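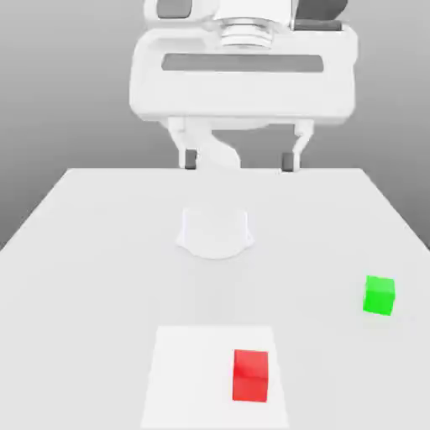
Tiburcio Becerra reckons I should stop tuning the grip force and go and find out how fast the fingers are closing, which he put in an email at some ungodly hour and which has sent me off on the best day I've had on this project since November. His theory is that a cube doesn't care how hard you squeeze it if one finger gets there well before the other one. It just gets shoved sideways and the second finger closes on air. I'd been staring at force numbers for a fortnight!

2024-03-31

Up early, kettle on, laptop out to the shed in my dressing gown. Cool enough for ugg boots. Opened the Stustovia scene first and left Ileo switched off on the bench, a rule I made for myself after the incident with the paint tin.

I do love the sim table. Grey behind, white everywhere else, and the two cubes sitting there like lollies: the red one on its mat down the near end, the green one off to the right. The arm in there is the stock one that comes with the package, all smooth white curves with little dark pads on the fingertips, and it looks about a thousand dollars a joint better than mine. Ileo is offcuts, printed brackets in whatever filament was left on the shelf, and a shoulder made out of a wiper motor. But they both have two fingers and they both have to close them on a cube, so what I learn on one I get to try on the other.

Anyway, closing speed. I'd never logged the fingers separately. I had one number, "gripper", going from open to shut, and I'd assumed the two sides moved together because in the sim they do, perfectly, as they're told to. So first job was to give the sim fingers their own commands and then spoil one of them. I slowed the left down by a bit, ran the red cube pick, and it worked. Slowed it some more, still worked. Then I slowed it to what I guessed Ileo might be doing and the cube skated off the mat and went for a wander. Exactly what I've been seeing on the real bench! Same lazy little quarter turn and everything. I made a noise loud enough that the dog next door joined in.

I ran it 123 times with the left finger late by different amounts and let the script write down what happened while I had breakfast. 97 clean picks, and every single failure was up the slow end of the list. No stragglers in the middle. I've never had a result that tidy out of anything I've built and I'm slightly suspicious of it, so I'll do it again with the cube turned to different angles before I crow to anyone other than this diary and Tiburcio.

Then to the shop. Momstead was open from ten and I'd booked the end bench, next to the drill press. Carried Ileo in wrapped in the picnic blanket. The parking round there gets worse every month, I ended up outside Valdovinos and had to lug the thing past their whole window with a gripper poking out the end of the tartan. A little kid waved at it. I made it wave back by jiggling the blanket.

Bench work, in order, mostly so I don't lie to myself later:

Took the gripper off at the wrist. 4 screws, one of which has been cross-threaded since summer and now lives in a jar marked SHAME.

Marked both finger horns with a paint pen and filmed them closing on the phone in slow motion, no cube, nothing in the way. Right finger gets to the middle well ahead of the left. Plain as day. I have watched this gripper close hundreds of times and never seen it, because at normal speed it's just a clack.

Swapped the servos side to side to see if the lateness followed the servo. It didn't. Left still late with the other servo in it. So it isn't the motor, it's the linkage, and that was a happy moment because linkages I can fix with a file and a servo costs money.

Pulled the left link. The hole at the knuckle has gone oval. You could see daylight round the pin. It's the printed one from the first batch, the stringy batch, and I'd meant to replace it and then fitted a camera bracket instead because camera brackets are more fun.

Borrowed a reamer off the shared board and cleaned up a new link I'd printed ages ago as a spare, and pressed in a bit of brass tube for a bush. First go at pressing the bush I cracked the link straight down the layer lines. Second go I warmed it with the hot air gun and it slid in like butter. Cut the tube with the little plumber's cutter, dressed the ends on the oilstone, done. Did the right side as well while I was there so they'd match.

Back together by one. Put some foam tape on the fingertips, the thin black sort for door seals, as I'd been running bare plastic and the sim one with its nice pads had been making me jealous.

Now for the bit I'd been looking forward to. My real cubes are pine, sanded and sprayed, one red and one green to go with the sim. The mat's an offcut of white melamine. I set them out by measuring off the scene file with a steel rule. And the first pick on the new links – up it came. Just up, no drama, red cube in the air over the bench, and Ileo humming away with its shoulder complaining like it always does. I let it hang there far too long. A bloke came over from the lathe to see what I was grinning at and I made him watch it do it again.

It did it again! Then it did it again after that. 3 in a row off the mat, which is my own private standard for "fixed enough to eat lunch". The fourth one it clipped the edge on the way down and knocked the cube over, but that's the elbow sagging when it's cold or tired or in a mood, and a whole different page of this diary.

Had my sandwich on the step out the back. Wrote to Tiburcio with the slow-mo clip attached and no words, just the clip. He sent back a single exclamation mark, and ten minutes later a very long message about bushes.

Things he said that I want to keep: use a longer bush than you think, let it stick out either side so the link can't rock. Put a washer under the horn screw. Don't oil brass on printed plastic with whatever's in the can by the door, get the dry stuff. And he thinks I should measure the lateness with the encoder instead of the phone, which means fitting an encoder, which means another bracket. I'm not sad about another bracket.

Afternoon was the white cylinder, and that went less well, so I'll write it down too. In the scene it sits towards the back of the table, under the gap between the fingers when the arm's at its ready pose, and the plan has always been that it's the next thing after cubes. Round and wide, with walls you can't grab flat. Trouble is it's white on white. I can hardly pick it out myself on the laptop, you get a bit of grey shading round the rim and the curve at the bottom and that's your lot. My colour finder is brilliant at red and brilliant at green and it looked at the cylinder and returned an empty list, over and over, very politely.

I tried turning the light down in the sim so the shading got heavier. That helped a little and then it started finding the edge of the mat and calling that a cylinder. I tried asking for edges only, same story, the mat's edges are lovely and crisp and it adores them. I could just colour the cylinder blue. I could do that in ten seconds. But the real-world one I had in mind is a white sugar bowl on Mum's white bench top and I can't go round painting Mum's kitchen, so I'm going to leave it white and be stubborn for a while.

One idea I had on the drive home (and nearly missed the turn having it): use the second view. The camera bracket I was too keen on is sitting right there on the wrist, so look straight down from above, where a round thing is a circle and the mat is a square and even my silly edge finder should be able to tell those apart. I can try that in Stustovia without touching a screw. Need to find out how to hang a camera off the wrist in there, there's a bit in the manual that I skimmed when I was hunting for something else.

Shed again after tea. Didn't mean to. Went out to plug the laptop in and ended up re-running the red pick on Ileo with the proper roller door shut and the heater going, and the elbow sagged much less. So it might well be the cold grease. Put that on the list, underlined.

List for next time:

Repeat the late finger runs with the red cube turned on the mat.
Same again for the green one, it's further round to the right and Ileo has to reach for it.
Dry lube, washers, and more brass tube (got through all of it).
Return the reamer! It's in my jacket pocket. I found it when I was looking for my keys.
Wrist camera in the sim.
Elbow grease, the literal kind.
New tub for the cubes, the lid's split.

My hands smell of brass and I've got foam tape stuck to my sleeve. Bed. I've left Ileo with its fingers open so the new bushes aren't sitting under load all night – Tiburcio didn't say to, it just felt kind.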